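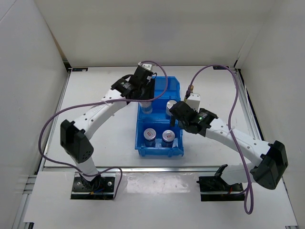 Giving up the car - six months in

July 18, 2024

Quick one because I have to be out the door in a bit and I've been promising this post since January. We sold the car. The little silver hatchback, gone, sold to a student who haggled badly and still got a good price because I am soft. Six months without one now and people keep asking how it's going, so. How it's going.

Mostly fine. Some of it awful.

Money first as that's what everyone wants to know. I went back through the bank statements and last year we spent $2,292 on parking, rego, insurance and the service where they found the thing with the brake pads. That's before petrol. I didn't even try to add up the petrol, I didn't want to know. Since January I've spent $188 on hire cars and the rest on buses, plus one very regrettable taxi home from Dergate in the rain with a floor lamp across my knees.

So yes, cheaper. Even with the lamp.

The hire car thing is called Parkance and I have mixed feelings. You book on the app, walk to the car, it unlocks. When it works it's brilliant. When it doesn't you are standing on a nature strip in the dark holding your phone up at a locked hatchback like you're trying to bless it. Happened twice. Both times I rang the help line and both times they were lovely and both times it took forever. Also whoever has the car before me at weekends eats hot chips in it. I know your habits, chip person.

The bus. I have become a bus bore, sorry. The 66 goes past the end of our street and takes me nearly to work, and the 10 goes to the shops and the pool. The 66 is good. Every so often one just doesn't come, no explanation, and then two turn up and the second driver looks smug. The 10 is a disgrace and I've written to the council about it. Got a form letter back. Wrote again.

What I didn't expect was the reading. I've read more novels since January than in the whole three years before. Just finished a big slow Icelandic family thing by someone called Arnardóttir that I picked up off the free shelf at the laundromat, no cover, first few pages gone. No idea what happens at the start. Everyone is angry about a boat. Loved it. Missed my stop at the best bit and had to walk back past the golf course in work shoes.

Shoes, by the way. Budget for shoes. I went through the soles of my good brown boots by April and the repair bloke shook his head at me like a vet.

Groceries were the hard part. We used to do one giant shop a fortnight and fill the boot, and you can't do that with two arms and a bus. First month I tried anyway. Carried home a watermelon and a bag of potting mix on the same trip, wouldn't recomend it. Now it's small shops, three a week, and I bought one of those wheely trolleys. Fovine, the green one, with the big wheels. I was embarassed for exactly one outing. Now I would fight for it. It does stairs, it does gravel, it held a whole Christmas-in-July ham last week and the zip didn't even complain. Front pocket is useless, too shallow, my keys fell out at the crossing.

We also throw out less food, which I think is just from having to carry it. You think differently about a third pumpkin.

Things I miss -

The beach at the last minute. You can get there by bus but it's two changes and by the time you've looked it all up the mood's gone.

Singing. Cannot sing on the 66.

Taking stuff to the tip. There's a dead washing machine hose, half a bookcase and a fan in our hallway right now, all waiting for the next Parkance booking.

Saying yes to people. This is the real one. Someone says come over for dinner, they live out past the ring road, and I'm doing sums in my head before I've answered. I've started asking if I can stay on the couch. Most people say yes. Turns out breakfast at someone else's house is great and I'd forgotten.

Things I don't miss - the parking at work, the noise it made in second gear, cleaning bird stuff off the windscreen with a tissue, that little stab every time a light came on on the dash.

Would I go back? Ask me in winter proper, when it's sideways rain and the 10 is late again. Right now no. My other half is wobblier on it than me, he has early starts and the first bus doesn't get him there, so he rides, and riding at that hour in this weather is grim. He's bought lights, gloves, another pair of gloves. We said we'd give it a year and then talk. If he says he's had enough then we'll look at something small and secondhand and I'll try not to sulk.

Anyway that's my bus. Will do the bike lights post next, a few of you asked which ones he got and I keep forgeting to look at the box.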